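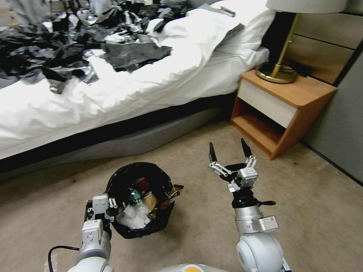
Clearing a Bedroom Floor on a Tuesday Evening

I promised last time that we would get back to the house after all that talk of seed orders, and so many of you at Liltdale wrote in with the same complaint that I didn't have to think very long about the subject. The bedroom floor! You keep the kitchen decent, you run a cloth around the sink before company comes, and meanwhile the room at the end of the hall fills up with cups and snack wrappers and the little water bottles that get carried in at night and never carried out again.

My own habit, which I picked up years ago when I was renting a place over in Hornesdale with carpet in every single room, is to start with the bin and leave everything else alone until it's ready. Put a fresh bag in, open it out properly, and fold the edges well down over the rim so that it doesn't slide in on itself the moment a heavy bottle lands in it. I keep a few spare bags tucked at the bottom underneath the one I'm using, which saves a walk back to the kitchen, and on a cold evening in January that walk has been enough to finish off my good intentions altogether.

Then pick a corner and work toward the door. I go along the side of the bed first, then around the nightstand (do look on the lower shelf if yours has one, mine collects receipts), then out across the open carpet, and I finish at the sofa or chair if there is one. Anything soft that belongs somewhere else, a jacket or a throw or a cushion, can stay where it is for now. It's very easy to pick up one sweater, take it to the closet, notice the state of the closet, and be found there an hour later with the floor exactly as it was.
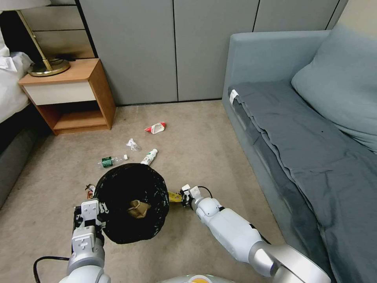 Should I sort out the bottles as I go, or bag everything together?

Sort them afterward, at the door. Our pickup in Liltdale takes plastic bottles with the paper and cans, so they do need to come out of the trash, but carrying two bags around a bedroom is a nuisance and you will end up using one of them for everything anyway. Gather it all, take it to the back step, and pull the bottles out there. Empty any that still have something in them down the sink first, and put the caps back on. Film and snack wrappers stay in the trash, and so does any paper that has had food in it.

A reader on the hill side of town asked how full a bag ought to get before you tie it. I stop at two-thirds. A small bin bag packed to the top will nearly always split on the bedpost or the door handle, and then you have the whole job to do over, with coffee dregs added.

Paper bags deserve a word of their own, as they are the greediest things in the bin.

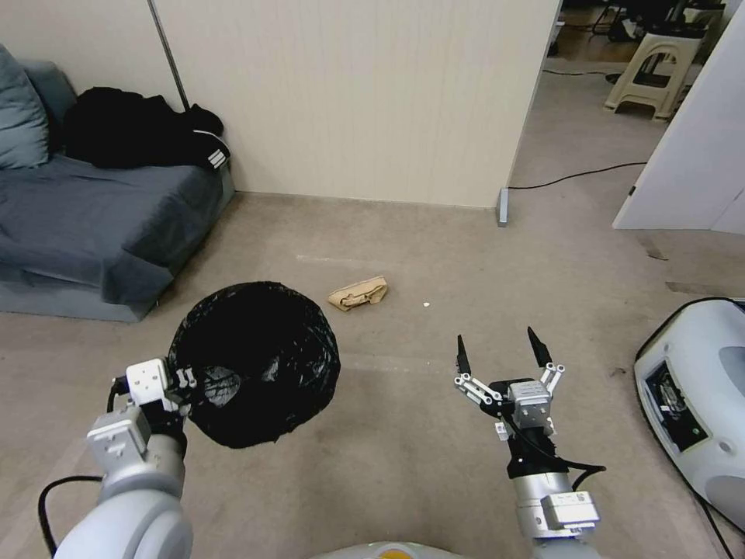
Flatten them before they go in, with your foot if you like, and fold them once across. A crumpled one takes up the room of a dozen wrappers and springs back open as soon as you let go of it. Clean ones I save under the sink for peelings, though I have far more than I could ever peel for and really should stop.

Last comes the small stuff, the scraps of tissue and torn corners that you only notice when you get down low. Pick those up by hand before you run the vacuum, particularly if yours has a narrow hose like mine. Old stains in carpet are another matter, and I'll take those up in the next issue along with your letters about rugs.

If you have a bedroom tip of your own, leave it in the newsletter box at the library desk by Friday.

You are receiving the Liltdale household newsletter because you signed up on our website. This site uses cookies to remember your preferences. Accept | Manage settings | Unsubscribe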